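Ticket: Gripper B loses drive sled during extraction, vendor blames camera
Product: Plusier parallel gripper, narrow fingers
Compared with: Loratum adaptive gripper, wide pads
Site: Bonoddale, teardown cell 2
Status: Open
Priority: Medium
Component: end effector / wrist camera / controller config

Problem

The Plusier gripper drops or twists hard drive sleds partway through the pull. The Loratum unit we are supposed to be replacing does the same job slower but drops fewer. We were told the narrow fingers would fix sled handling. So far I don't see it, and I would like that on record before anyone signs for three more of them.

Steps to reproduce

1. Put a chassis and drive panel on the slotted table.
2. Run the sled pull routine from the Gezer controller, default speed.
3. Close on the blue handle end.
4. Pull along the channel.

Expected: sled comes out straight and stays in the fingers.
Result: sled yaws in the grip, binds in the channel, and either stalls the arm or lets go.

Entry 1

Ran 138 pulls with the Plusier on the settings it shipped with. 19 bad ones. I counted a stall and a drop the same because either way a person has to open the gate. Did not count the ones where it regripped by itself and finished, although I think the vendor's sheet would have called those clean too, so the comparison is generous to them.

Sent the numbers over with the log attached.

Entry 2

Vendor reply: wrist camera is probably miscalibrated, please redo hand-eye calibration and retest.

I doubt it. The fingers land where the overlay says they will land. If the camera were off I would expect misses at the handle, and these are not misses. It gets hold of the handle fine and then loses it. Did the calibration again anyway, full board routine, so we don't have to have this conversation twice. The new values came out almost the same as the old ones.

Entry 3

Retest after calibration. Same behavior. Stopped early after the fifth bind, no point wearing out the sled latches to prove it again.

One thing I did notice: the bad pulls are nearly all ones where the panel sits at an angle to the arm's approach. When the panel is square to the approach it mostly works. The demo video they sent has every panel square, in a fixture. Our panels come in however they come in, and that was in the requirements.

Entry 4

Vendor now says grip force. Asked us to go to 900 in the force register. The manual does not give units for that register anywhere I can find, and the Gezer side just passes the number through. Asked for the units. Got a link to the manual.

Set it to 900. Drops went down, binds went up. Makes sense to me: it holds on harder to something that is already twisted. Also left a mark on one handle. Put it back to the shipped value.

Entry 5

Swapped the Loratum back on for a fair run. Same table, same Gezer program, only the tool offset and finger width changed. 104 pulls, six bad. It is slow, and the wide pads get in the way when there is a chassis close to the panel, so for tight spots I do see the case for narrow fingers. But the pads have some give and the sled can line itself up in the channel. The Plusier fingers have none that I can find.

So the fast gripper is faster until you add the time somebody spends clearing it. I have not seen that time in any of the charts.

Entry 6

Plusier back on. Tried turning the wrist to match the channel before closing, using the long edge of the panel from the wrist camera. Works when the edge is found. The edge finder gets confused by the table grooves, bright ridges and dark channels look a lot like a panel edge to it, and when the panel happens to lie parallel with the grooves it can lock onto either one. In that pose the angle is right by luck and the offset is wrong.

Lowering exposure helped a little. A dull sheet over the table would probably help more. I would rather not fix a gripper purchase with a tablecloth, but I'll try it.

Open questions for the vendor

- Units and safe range for the force register.
- Is there a soft finger option, and was it on the gripper used for the cycle time figures?
- Any test data with panels not held in a fixture?
- Who covers marked handles during the trial?

Next steps on our side

Matte sheet trial, then repeat the full run at the shipped force with wrist alignment on. Thin rubber on the finger faces if I can find some that stays put. Trial period ends in February and I am not closing this ticket on "seems better."

Attachment 1 of 1
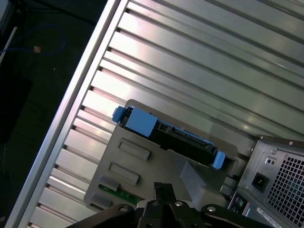 Wrist camera, Plusier fingers below the panel, sled in its channel, panel edge parallel to the table grooves (see Entry 6).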